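I have a drawer in my kitchen that hasn't closed right in months. One screw on the left runner keeps backing out, and every few weeks I get the screwdriver, empty the drawer onto the counter, lie sort of sideways on the floor and put it back in. Takes me 15 minutes, most of it spent looking for the screwdriver. So when people ask me if the robots are coming for our chores, that drawer is what I think of. I would hand it over today! I'd hand over the laundry too, and the thing where you have to get the old caulk out from behind the faucet.

I don't think anyone is coming for it yet. I do think we're closer than I was willing to say last year, when I wrote a pretty snippy column on the subject and got a pile of mail (hello again to everybody from Cluvley, you write long letters and I read them all).

Let me start with the shop floor, because that's where I've changed my mind the most. I spent a morning in September at Gusside, which puts together little wall-mounted control boxes, the kind with a lid and a gasket and a row of screws around the edge. Gwenllian Price runs the line there. She has been doing this work for a long time and she talks about screws the way my uncle talks about trout. She told me a good person on her bench will close 40 boxes an hour before lunch and fewer after, and that she can hear a cross-threaded screw from across the room. I believed her. Then I heard one myself, a kind of dry little crunch, and she was already walking over.

Could a machine do that job? Part of it, sure. If the box shows up in the same spot every time, facing the same way, with the screws fed to the tip, then machines have been doing it since before I could drive. That was never the question. The question is what happens when the box is a bit crooked, or the gasket has slipped, or somebody's set the lid on backward. A person fixes all three without putting down the coffee. A machine needs someone to have thought of all three ahead of time, or else it needs to have learned enough from enough tries to muddle through like we do.

The muddling through is the new part, and I have to admit it's kind of thrilling. The old way was to write out every move. The newer way is closer to showing: you do the job over and over, the machine picks up the pattern, and then you let it have a go. Tegwen Gape, who works on this at Prydderch, let me sit in for an afternoon and ask dumb questions. Her group's best number that week was 90 good ones out of a hundred on a simple screw-driving task, and she was pleased with it, and I was impressed right up until I did the math on my own kitchen. If I dropped one plate in ten I'd be eating off paper towels by the weekend.

She laughed at that, but she didn't argue. She said ninety was great for a demo and useless for a line, and that getting from zero to 90 had been the easy stretch. Gwenllian said nearly the same thing to me from the other side. She doesn't care if the machine is slow. She'd take a slow one running all night over a fast one she has to babysit — babysitting is the expensive part, and she already has teenagers.

So what does the work look like up close? Mostly it looks like a table with almost nothing on it.

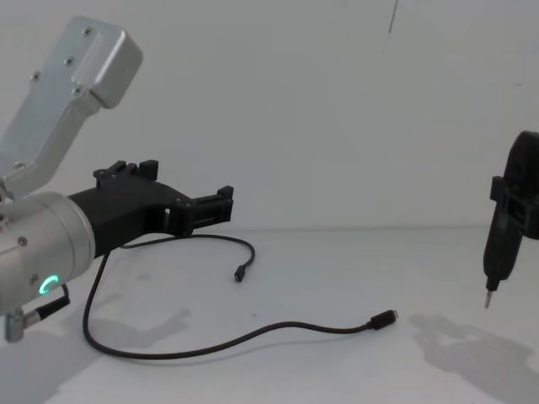 *One gripper empty, the other holding an electric screwdriver with its bit in the air above the table.*

I love how ordinary the tool is in all this. It's a handheld screwdriver! I half expected some special screw-turning hand, and there are companies that will sell you one, but there's a good case for giving a robot the same stuff we use. Our houses and shops are full of things shaped for people. If a machine can pick up a screwdriver today, maybe it can pick up a spatula next, and you don't have to rebuild the kitchen.

But look at how clean that tabletop is, and then go look at yours. Mine has a stack of mail, a banana, two chargers and a dog leash. This is the gap I keep coming back to, and I don't think it closes just by making the arms stronger or the grippers fancier. My drawer is down low, in bad light, behind a cabinet door that swings into your ear. The screw is worn. The hole is bigger than it used to be, and the real fix (I looked it up) is a toothpick and some wood glue. You have to notice that the screw isn't the problem. I didn't notice for months, and I own the drawer.

Folks at the hopeful end of this will say that's just more practice and more variety, and they might be right. There's an outfit called Plisomis that wants to put a two-armed helper in 50 homes and let it learn from the mess. I'd sign up, though I'd want to know who pays when it learns about my grandmother's teapot. I'd also want it to have an off switch I can reach with a basket in my arms.

My bet, for whatever a columnist's bet is worth: the shop floor gets useful help first, on the dull jobs, with somebody like Gwenllian close enough to hear the crunch. Homes come a good while later, and they come one chore at a time. Laundry folding will probably get there before anything that involves lying on the floor. I'd be glad to be wrong about the order, and if you work on this and think I am, write and tell me which chore you'd put first.

In the meantime I bought the wood glue. It's in the drawer.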